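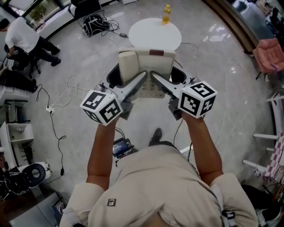
Premises Diary, Vadosmont Building, December

Entry by Haruna Kamata, Premises Office

8.10 am. Opened the ground floor and began the round at the east door. The mats were down and the foyer lights were on their daytime setting. The Fujimoto contractors had left the loading bay clear overnight, as requested in last month's notice, and the bay door was locked on arrival.

8.35 am. Large room, ground floor. The room was in use and the round was carried out without asking anyone to move. The principal matter for the record is the floor. White and black cables are running across the marble in many places, with no clear walking line between the round table and the rest of the room. A white power strip on the floor has several plugs in it. A black power adapter with its cords trailing is lying beside a black backpack with white trim. The backpack should be on a hook or a shelf, and the occupants will be reminded that the hooks behind the door were installed for that purpose.

The marble in this room is glossy and does not forgive a trip or a dropped object. The office has raised the matter before, in the winter entries, and the position is unchanged: leads are to follow the wall wherever they can, and any lead that must cross the floor is to lie flat under a cover. The rubber covers are kept in Store 2 and may be borrowed by signing the sheet. The sheet shows no borrowing this month.

Furniture. The office chair with the cream backrest is standing by the round white table. It has a small dark red tag at the top. Tagged furniture is to be entered in the register at the quarterly check, and I have made a note to compare this chair with the list Pustham sent with the delivery papers. Their list runs in order of delivery and our register runs in order of room, and it takes most of a morning to bring the two together. A black stool is also in the room. I have asked the front desk to find out whether it came down from the first floor, where the reading room has reported itself short of seating.

The round table was noted as having a small plastic bottle on its far edge, yellow liquid, yellow lid. I do not propose to make an issue of a drink. The building rule permits covered drinks on tables and asks only that they be kept back from the edge and taken away at the end of the day. The same rule card is on display in each meeting room. The card in this room has faded and a new one has been ordered.

9.20 am. Returned to the office and wrote up Work Request 3883, which covers the following.

Supply of further flat cable cover in grey, to match the floor, 40 metres. Henel have quoted on the heavier grade and on the standard grade. The standard grade is adequate for foot traffic and the request is made on that basis.

An assessment of the wall outlets in the large room. The present arrangement depends on power strips laid on the floor, and this has been the case under the last three groups of occupants. The outlets were placed when the room was laid out for lectures, with the speaker at one end and chairs in rows. The room is now used with tables and people working in several parts of it at once, and the outlets do not serve that layout. I have asked that the electrician look at whether floor boxes are possible under the marble, and if they are not, whether outlets can be added along the long wall.

Replacement of the faded rule card, as above.

10.00 am. Short meeting with the building manager in her office. She agreed to the cable cover and to the electrician's visit. She did not agree to closing the room for the visit and asked that it be arranged for the early morning. She also asked whether the marble had been tested for slip after its last polish. I was not able to give an answer at the meeting. The certificate was later found in the cleaning contractor's folder, filed under the previous year, and a copy has been placed on her desk.

10.45 am. Spoke with the cleaning supervisor concerning the large room. Her staff have been leaving the middle of the floor unmopped on the evenings when leads are down, and I consider this to be correct practice. Wet mopping is not to be done near powered equipment or floor power strips under any circumstances. The supervisor asked that the occupants lift their leads on at least one evening a week so that the marble can be done properly. I have undertaken to put the request in writing. In the meantime the staff will dry-dust what they can reach and will leave all equipment where they find it, including small adapters and anything with a lit screen.

She mentioned as well that chair castors are leaving grey marks on the marble near the tables. The marks come off with the neutral cleaner. Felt glides were considered for the older chairs and set aside two years ago on account of cost. I would like the question looked at again when the furniture budget is drawn up.

11.30 am. Notice to occupants of the large room drafted and sent to the front desk for printing. The text is copied here for the file.

"Occupants are asked to keep a clear path from the door to the tables at all times. Leads that must cross the floor should be covered. Covers are available from Store 2. Bags should be placed on the hooks provided. Power strips should be placed against a wall and must not be plugged one into another. Please take drink bottles with you when you leave. The Premises Office thanks all occupants for their care of the room."

The first draft said "will be removed" in respect of bags. The building manager preferred the wording above and I have adopted it.

1.15 pm. First floor. The reading room confirms that it is missing a stool, but describes it as having a timber seat. The stool downstairs is therefore still to be accounted for. I have written "black stool, large room, origin not known" in the register in pencil.

2.40 pm. Henel telephoned. The grey cover is in stock in Melbourne and can be sent with the next delivery of door hardware, which saves a separate freight charge. They require the order by the close of business. Order placed at 2.55 pm against Work Request 3883.

3.30 pm. Pustham's list compared with the register as far as item 11, after which the telephone was busy and the work was put aside. The cream-backed chair had not been reached. To be continued at the next opportunity, starting from the chairs.

4.50 pm. Notices collected from the front desk and one copy fixed inside the door of the large room at eye level. The second copy is held in the office. The new rule card had not come with the afternoon mail.

Matters carried forward: electrician to confirm an early start; letter to occupants on lifting leads for mopping; stool; register from item 11 onward; price of felt glides for the older chairs.

5.25 pm. Keys returned to the cabinet and signed in. H. Kamata.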